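Chapter 5

Keeping Track of Equipment

Learning goals

After working through this chapter, you should be able to:
– explain the difference between an asset and a supply
– write an inventory record that another person can use
– choose a counting schedule for a small organization
– work out straight-line depreciation for a piece of equipment

Key terms: asset, asset tag, book value, custodian, depreciation, disposal, salvage value, spot count

Opening case: The Radanholm office

Radanholm is a freight scheduling company with two floors of rented office space. When Sarahí Villalobos became its office manager in January, she asked for a list of everything the company owned. She was given a spreadsheet with 249 lines. The first entry was a desk lamp. The last was a line that read "computer, upstairs, old."

Villalobos spent her first two weeks walking through the building with a printed copy. She found 14 items on the list that no longer existed in any form. Two printers had been entered three times each, once under the brand name, once under the name of the department, and once as "printer." A floor scale bought the year before was missing from the list entirely, although the company was paying to insure it.

No theft had taken place. The list had been kept by four different people over several years, and each had used a different method. Refugio Zepeda, who did the bookkeeping, had recorded purchases by invoice. The people before and after him had recorded them by room. When equipment moved from one room to another, the invoice entries stayed correct and the room entries did not.

The problems at Radanholm are common ones. Most of them come from three questions that were never settled: what belongs on the list, how each item should be identified, and who is responsible for changing the record.

5.1 What counts as an asset

An asset, for the purposes of this chapter, is a physical item that an organization expects to use for more than one year and that costs more than a set amount. The set amount is called the capitalization threshold. A supply is anything that falls below the threshold or is used up in the ordinary course of work. Paper, ink and cleaning products are supplies. A delivery van is an asset.

Between the two lies a group of items that cause most of the arguments. A keyboard lasts longer than a year but costs little. A set of ten chairs may pass the threshold as a set, while a single chair does not. An organization can settle such cases either way, as long as it writes down the rule and follows it.

Equipment made of parts needs a rule of its own. A desktop computer is normally entered as one asset, with its main parts listed in the notes. If a part is later replaced with one of similar value, the notes are changed and the asset keeps its number. If a part is taken out and kept for use elsewhere, the record must say so, or the count will come out right while the value comes out wrong.

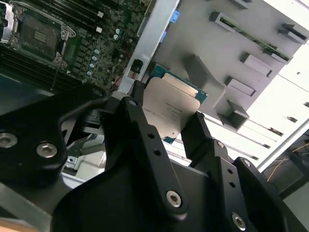
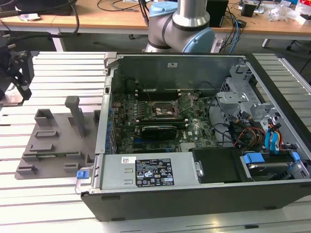 5.2 Identifying each item

Every asset should have its own number, and the number should be attached to the item. This is usually done with an asset tag, a printed label with a number and often a barcode. The tag goes on the part least likely to be replaced. On a computer, that is the case.

A good record has at least the following fields:

Asset number
Plain description
Manufacturer and serial number
Date of purchase and price
Location
Custodian
Condition
Date of last count

The custodian is the person who answers for the item, whether or not that person uses it every day. At Radanholm, Villalobos made Brisa Gallegos custodian of all equipment on the upper floor – 86 items in total – and gave the lower floor to Apolinar Cárdenas. Each of them could change a location. Only Zepeda could change a price or remove an entry.

Descriptions should be written for a stranger. "Computer, upstairs, old" fails this test. "Desktop computer, black case, mail room shelf" passes it.

5.3 How often to count

A full count compares every line of the list with the items themselves. A spot count checks a small sample. Small organizations often carry out one full count a year and a spot count each quarter. For a spot count, Villalobos picked 30 lines at random and asked the custodians to find them. She then picked several items from the shelves and looked for them on the list. The second step matters as much as the first, for it is the only one that can turn up equipment that was never recorded.

Check your reading

1. Why did the invoice entries at Radanholm stay correct when equipment was moved?
2. Give two items from your own school or workplace that could be treated either as assets or as supplies. Write a rule that settles both.
3. Rewrite the description "cabinet, gray, back room" so that a new employee could find the item.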